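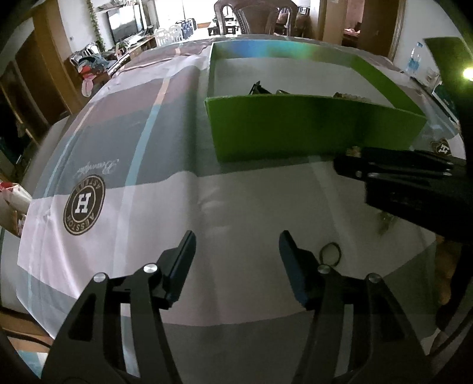 Since the August payment came through, our main effort has gone into collecting tabletop examples for the Drustomar learning system, and I am glad to say we now have 683 finished recordings that passed review. Most of them come from ordinary homes, which is what we promised you in the proposal, and I still think it was the right choice. The tasks are small ones, the kind anybody does without thinking — moving little things in and out of an open green box, say, or picking up a black hair tie from a printed tablecloth. Hair ties are harder for the system than we expected, and patterned cloths give it trouble too, so we plan to keep plenty of both.

Necati Yaman has been wonderful about training new operators, and we now have five who can work without help. Roughly 25 recordings had to be thrown out for bad timing between the two grippers, and Soylu has sent us a fix that we are trying now.

For the next period we would like to add three more homes and begin the first training run with Pokevo. Spending is on plan, and the full budget sheet will follow.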